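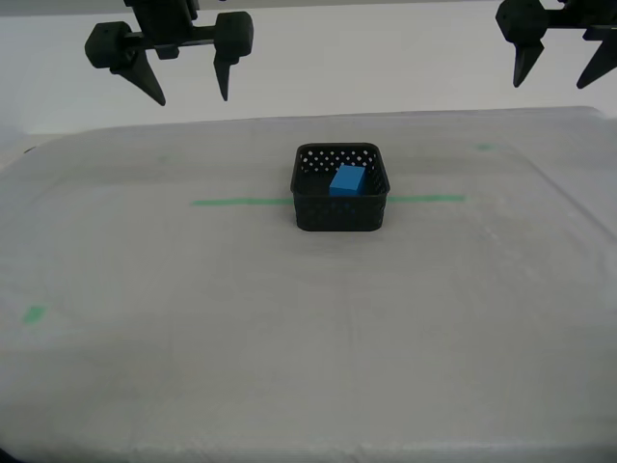 Reach-in rules for a two-arm table: is "grippers open and raised" enough?

Ameo Community Help > Robots and automation > Good practice
Asked 24 December 2018

I am writing the station rules for our bench at the Tavares workshop and I would like a second opinion before I print them. English is my third language, so please tell me if some rule can be understood in the wrong way.

The station has two arms over one table. The task is simple: a blue block goes into a small black basket. Between runs a person puts the block back to its start place by hand, and sometimes also moves the basket back to the green tape line. This is the part that worries me. In our present rules it is written only "Do not reach in while the robot is moving". A new colleague asked me how she should know that the robot is not moving, or that it is only waiting, and I had no good answer.

My draft is this:

1. The operator may reach in when both grippers are open and raised, with nothing held.
2. The operator says "hands in" and "hands out" in a loud voice.
3. The basket stands on the tape line at the start of each run. The tape is not replaced without telling the person who keeps the log.
4. The table has nothing on it which is not part of the task.
5. After 90 minutes the operators change.

The fingers are pointed, and I measured 51 mm between the tips when the gripper is fully open. The arms are small, and the seller told us they are "collaborative", so some people here think we don't need any rules at all. I don't agree but I can not explain it well.

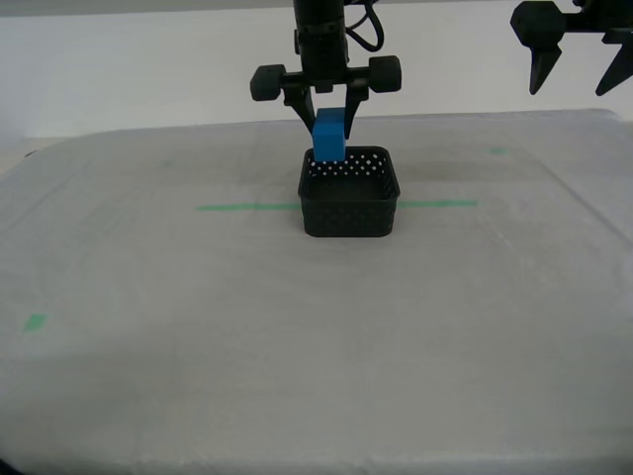 Block at the basket opening. The other gripper is holding nothing.

My questions:

Is rule 1 acceptable as it is written? It is easy to see from the chair, which is why I like it.

Must we press the stop button every time, also for a reset that takes a few seconds? We do it very many times in one day and people will begin to skip it.

Does the tape count for anything in a safety sense, or is it only for the task?

We use a Hakton controller, the older one with a separate pause key. Thank you for your patience.

Answer marked as helpful
Raíssa Arruda

Your colleague asked the right question and I would change rule 1 because of it. An open gripper in a raised position is a pose. The program can stop in this pose for a moment and then continue, and from the chair both situations look the same. So the condition for reaching in has to be a state of the controller, which the operator makes with her own hand and can check on a light or a screen. You can keep the pose as a second condition, as it is useful to have the points up and away from the fingers of the person.

I would write it so:

"Before reaching in: bring both arms to the rest pose, put the controller in protective stop, look that the stop light is on. Then reach in."

"Before starting: hands out, everybody behind the chair line, look at the table, then reset."

Please note that both arms must be in the stop, also the one that did not work in that run. I have seen stations where every arm has its own pause and people stop only the one nearest to the basket. If your two arms don't share one stop circuit, repair this first and print the rules afterwards.

About "collaborative": the word belongs to the whole application, with the tool and the part and the way people work around it. An arm with limited force can still be a bad idea with a pointed finger on the end, particularly at the height of the eyes. A person sitting on a low chair and leaning forward to take a block from a basket brings her face quite near. Do a risk assessment of the table as it really is, with these fingers, and write down who did it and when. If you change the fingers, you do it again. ISO 10218 and ISO/TS 15066 are the documents to read, and your provincial or state regulator can have its own requirements over them.

About the stop for each reset: yes, each time. If people skip it, make it easier. We moved our button to the front edge of the bench, on the side of the hand which does not take the block, and since March I haven't had to remind anybody.

The tape is for the task. It tells where the basket goes, and I would say that in the rules in plain words, since a new person can believe that a line on the table is a border she may cross or not cross. If you want a border for people, put it on the floor in another colour.

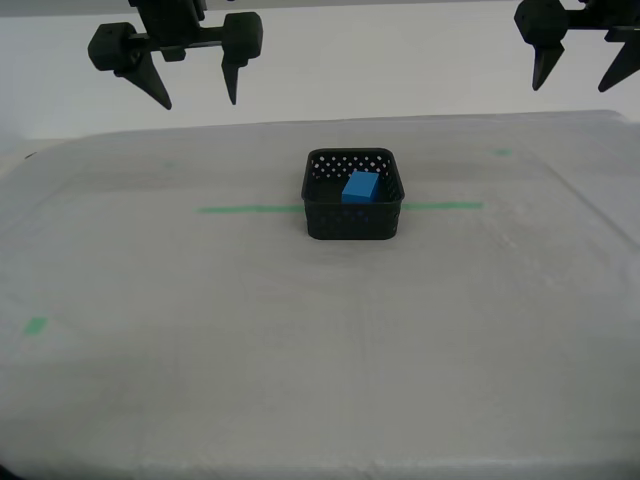 Both grippers open above the table, block in the basket.

A pose like this one would satisfy your rule 1 completely. It says nothing on whether the controller is stopped – that is my whole objection to it.

Smaller remarks. Rule 2 is good, keep it, but add that the second person answers. Rule 4 is good also; I would add the cloth, that it is pulled flat and does not hang where a sleeve or a chair can catch it. In rule 5 you should write what happens if there is only one operator that day.

Answer
benchmonkey_ab

Agree with the above. The Hakton pause key on the older units only holds the program. It is NOT a stop, don't let anyone treat it like one. Wire up a proper e-stop and test it at the start of the shift.

We run 8 stations and the rules sheet is one page, taped up at each one. Any longer and people don't read it.

Answer
Fenwick

I think you're overdoing it a bit. They're small arms and it's one block. We just turn the speed down and everyone's been fine. Bruser sells a light curtain kit if you're really worried, pretty cheap.

Comment from Raíssa Arruda: Lower speed is a good measure and I would also use it, but it should be in the assessment with the value, and locked, so that it doesn't go up again when somebody is in a hurry. With a light curtain you must calculate the distance from the stopping time. A kit mounted at the table edge, where the hand is already beside the gripper, will probably be too near.

Comment from the asker: Thank you to all. I changed rule 1 to the controller stop and I put the pose behind it as the second condition. I also checked the circuit and each arm has its own, so the printing must wait. I have one more doubt about the chair line, if it should be measured from the table or from the longest reach of the arm.

Comment from Raíssa Arruda: From the longest reach, with the fingers mounted.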